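Refinishing a honey-brown dresser top - oil, or water-based?

Puvari Home Workshop Board > Furniture > Finishes and Repair

marijke_vw
Hello everybody. I have read this board for a long time but I have not written before, so please forgive me if this is in the wrong section.

I have a long, low dresser that came from my mother-in-law. The drawers are good and the sides are good. The top has many rings from cups, and near one end there is a dull patch where a plant stood for years. I would like to sand only the top and put a new finish on it, so that it still matches the front, which has a warm honey color.

I bought two products already, perhaps too quickly. One is Clollico hard oil and the other is Vement water-based satin. I tested both on the underside of a drawer. The oil made the wood more orange. The Vement left it pale, a little like it had no finish at all.
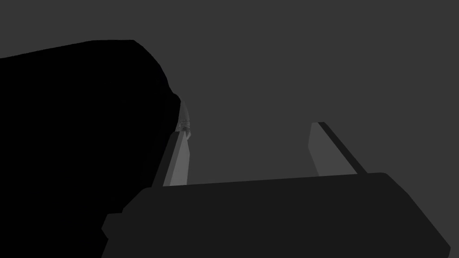 The front has the old finish and I do not want to touch it, if it is possible. My husband says to do all of it or none of it. I think he only wants me to choose none of it.

I can work on it in June, with the windows open. Thank you for any advice.

Marijke Van Wijk

planerchips
Welcome. First thing, find out what is on there now. Rub a hidden spot with denatured alcohol on a cotton swab. If it gets sticky, you have shellac. If nothing happens, try lacquer thinner on another hidden spot. If still nothing, it's probably varnish or some kind of poly.

You might not need to sand at all. Rings in shellac can come out with very little alcohol and a soft pad.

duskandgrain
Please be careful with the advice about sanding "only the top." If it's veneer, and on a lot of long dressers it is, you have less than you think. I went through a walnut veneer with 120 grit in maybe a minute. Look at the edge of the top from the side and from the back. If the grain lines on the top continue down over the end, it may be solid.

marijke_vw
Thank you both. I looked at the end with a flashlight. The grain goes over the edge and I can see the ends of the growth rings, so I believe it is solid wood. The alcohol did nothing. The lacquer thinner made it soft and a little wrinkled.

planerchips
Softening is lacquer, most likely. Wrinkling makes me wonder if someone put varnish over it later.

aiguo.su
I will add my opinion, although I do not agree completely with the others. I have refinished 11 dressers and sideboards, mostly for relatives, and the mistake I made most often was to trust a small test on the bottom of a drawer. Drawer bottoms and drawer sides are usually a different wood from the top. Marijke, your test tells you how Clollico looks on the drawer wood, and that is all.

Make the test on the top itself, at the back edge where the wall hides it. Clean the place, sand a piece as wide as your hand, wipe it, and put half oil and half water-based. Wait two days before you judge. Wet oil always looks darker and more beautiful than it will be later.
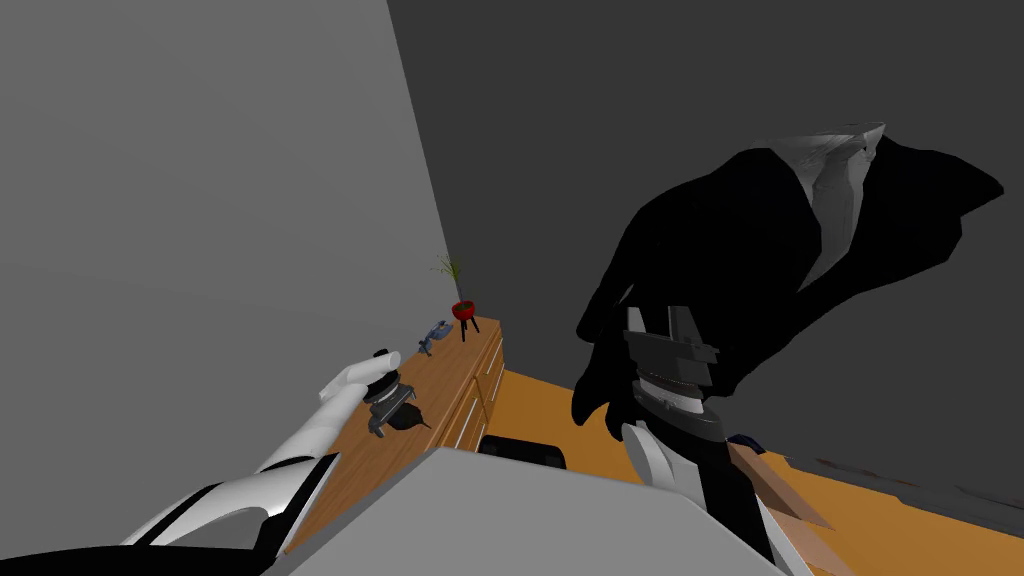
Can you put a water-based finish over oil if you do not like the oil alone?
After the oil is fully cured you can, and with a hard oil I would give it three weeks and put a thin coat of dewaxed shellac between the two.

The shellac also gives a little warmth. For a honey color I use the blonde or light amber kind, very thin, and I stop when the color is right. It is slow work, but you can look at it after each coat and decide.

Aiguo Su

duskandgrain
Three weeks is generous. The can I have says seven days.

aiguo.su
The can is talking about a warm dry room. I live near the coast. I had one sideboard where the top coat peeled like skin after a sunburn, and I had waited nine days. So now I wait three weeks, and I sleep well.

bilykfan
Why does everyone make this so complicated? Gel stain, wipe, done. I use Bilyk in the honey shade on everything. Did a whole bedroom set with it on a Saturday and was moving the lamps back by dinner.

planerchips
And how does the top look now?

bilykfan
It looks fine. It's furniture.

duskandgrain
Gel stain needs a clear coat over it on a top. Without one, the color starts to rub off wherever you put things down and pick them up again. On drawer fronts you can get away with it. On a top, no.

marijke_vw
I have a question about the clear coat then, because things will be standing on it every day. We put keys there, and mail, and there are some heavy decorations that my mother-in-law also gave us and that she looks for when she visits. I do not want them to stick to the new finish. This happened with a shelf I painted. I lifted a vase and the paint came with it.

aiguo.su
What happened with the shelf is called blocking. The finish feels dry but it is still soft inside, and weight presses the two surfaces together. Latex paint is very bad for this, and some cheap water-based clear coats too. With a good water-based finish I put nothing heavy on it for 16 days. Some people will say this is too long. After that I glue small felt circles under anything with weight, and I change them when they get flat. Do not use the clear rubber ones. The rubber can leave a mark that goes through the finish, and this you cannot polish away.
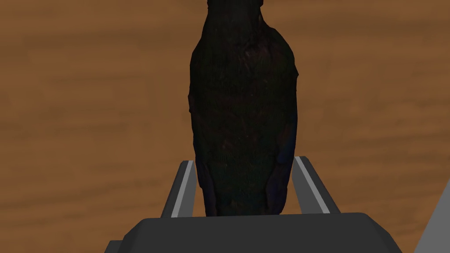
duskandgrain agrees on the felt, but says that plain wool felt is much better than the self-stick kind, which slides in summer when the glue gets soft and leaves a gray sticky trail. Cut circles from a sheet and fix them with a drop of white glue.

planerchips
I've never had a problem with self-stick. Buy decent ones.

duskandgrain
Then your house is cooler than mine.

bilykfan
Or put a cloth runner on it and skip the whole discussion. My grandmother's dresser had a runner for forty years and the top under it is perfect.

planerchips
Perfect and a different color from the rest of it, I'd bet. Light changes the wood and the finish. Take the runner off and you'll see exactly where it was.

bilykfan
OK, there is a line. A faint one.

marijke_vw
I decided to make the test on the back edge as Aiguo wrote. I would like to describe my plan, and please tell me if there is a mistake in it.

First I remove the old finish with a stripper and a plastic scraper, only on the top, with tape along the upper edge of the front. Then I wash with mineral spirits. Then I sand with 120, then 150, then 180, by hand with a block, always with the grain. I have a small machine for sanding but I am afraid of it. Then one or two coats of thin light amber shellac, until the color is close to the front. Then three coats of the Vement, with light sanding between them.

I would leave out the oil completely. I can return the can, I think, because I opened only the small one.

planerchips
Good plan. Two things. Put a second layer of tape over the first, stripper gets under a single layer. And make sure the shellac is dewaxed, or the Vement won't hold on to it.

duskandgrain
I'd stop at 150, personally. At 180 the shellac doesn't go in as evenly. Also do the edges of the top at the same time or you will have a stripe.

aiguo.su
I would go to 180. Here we are different, and both ways will make a good dresser. About the edges I agree completely.

One more thing, Marijke. The front has had many years of light, and the new top has had none. If you match the color exactly on the first day, the top may be darker than the front after some time, because the fresh wood will also change. I always leave it a little lighter than I want.

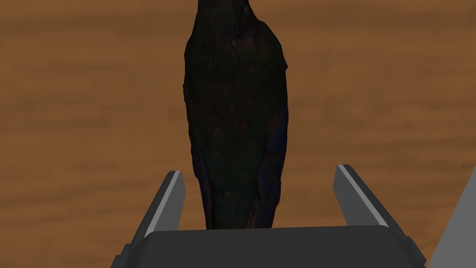 With cherry this is very strong, with oak and pine less, but it is there. My first sideboard matched so well that I took people into the room to see it, and by the next year the top looked like it belonged to some other piece.

marijke_vw
I did not think about this at all. How much lighter? Is there a way to know?

aiguo.su
There is no rule. I would use one coat of the amber fewer than you want to use. If your eye says two, do one. You can also leave the test piece near a window with half of it covered by cardboard, and look after a month. But then you will not be finished in June.

planerchips
What did you pay for all this, out of curiosity? I'm always telling people it's cheaper than new and my wife wants numbers.

marijke_vw
With the stripper, the shellac, the Vement and the brushes it will be some 222 dollars, if the store takes back the oil. If they do not take it back I will have to find something else to oil. A good brush was more expensive than I expected.

bilykfan
For that money you could've bought like ten cans of Bilyk.

duskandgrain
And stained the cat.

marijke_vw
The store took back the oil. I taped the front this morning, two layers, and the stripper is on the back edge now. The old finish comes up in a brown jelly and the wood under it is much lighter than I thought it would be, so I think I understand about the shellac now. I will write again when the first coat is dry.

planerchips
Gloves, Marijke. The thick ones, not the kitchen ones.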